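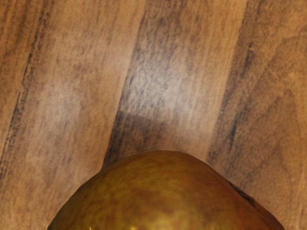 Gunton Records – FAQ for producers and remixers

Last revised 19 August 2018. Applies to all beats, remixes and reissue material delivered to the label. Older agreements keep the terms they were signed under.

## Delivery

### What file format do you accept?

24-bit WAV at 44.1 or 48 kHz. Do not convert from one rate to the other before sending. MP3 is fine for a first listen and is refused for anything past that stage.

### Do you want stems or the full session?

Stems. Every stem starts at bar one and runs to the end of the track, including the silent parts. Print effects that are part of the sound, such as a filtered loop or a chopped delay. Leave off anything on the master bus. If you work on an MPC or similar hardware, track out each pad group to its own file and include a two-track reference.

### How should files be named?

Artist, title, tempo, stem name, in that order, with underscores between them. Spaces break the import on Ciminix, our upload system. Version numbers go at the end. "Final" is not a version number.

### Is there a limit on the number of stems?

100 per track. Group background vocals and percussion if you go over.

### My upload stops partway through. What should I do?

Split the archive into parts of 800 MB or less and upload them one at a time. Ciminix doesn't resume a broken transfer. Delete the partial file first or the new one will be saved under a different name and may be missed.

## Samples

### Do I have to declare samples I have chopped or pitched?

Yes. Declare every recording you took audio from, whatever you did to it. This includes drum breaks, spoken lines from films, and vocal scratches used in a hook. Give the artist, title, label, year of release and the time in the source where the sample starts.

### What about sample packs?

Send the license text that came with the pack. "Royalty free" covers different things at different companies, and some packs do not allow a loop to be used on its own.

### What is the difference between clearing a sample and clearing an interpolation?

A sample uses the original recording, so two permissions are needed: one from the owner of the recording and one from the publisher of the song. An interpolation is replayed from scratch and needs only the publisher. Replaying a part is often cheaper, but it does not remove the need to ask.

### Who handles clearance?

Riaan Coetzee handles requests for new releases. Thulani Le Roux handles back catalog and reissues. Do not contact rights holders yourself while a request is open. Two requests for the same sample from different people usually slow both down.

### How long does it take?

It depends on the owner. We send a first reminder after 30 days. Some requests get no answer at all, and in that case the sample has to be removed or replayed before the track is scheduled.

### Can the track come out for free without clearance?

No. Giving a track away does not change who owns the sample. We no longer host free mixtapes with uncleared material – the ones posted before May were taken down.

## Splits and credits

### When do splits have to be agreed?

Before mixing starts. We need a split sheet signed by every writer and producer, with shares that add up to 100 percent. A text message thread is not a split sheet.

### Does an ad-lib count as a writing credit?

That is for the people in the session to decide. The label records what is on the sheet and does not rule on disputes.

### I made the drums only. How am I credited?

As co-producer if the lead producer agrees, otherwise as additional production. Engineers, including those at Dlamini, are credited separately and are not on the split sheet unless they wrote something.

### My name is wrong on a streaming service.

Send the release title, the wrong spelling and the right one to Zinhle Mokoena. Corrections go out in a batch with the next delivery. Services update on their own schedules, so the old spelling may stay visible on one after the others have changed.

## The Foton remix series

### Is it open to anyone?

Vocals are sent out by invitation. Unrequested remixes of label tracks are not reviewed. Isamu Murakami selects the producers for each volume.

### How many versions can I send?

One full remix and one instrumental. A clean edit is made here from your stems.

### Are remixers paid?

Yes, a flat fee on acceptance. Remixers on volume 5 and later also receive a share of income from the recording. There is no publishing share unless the original writers agree to one in writing.

### Can I play my remix in a DJ set before release?

Ask Marthinus Jacobs first. Radio is a separate request – a set that will be archived online counts as radio.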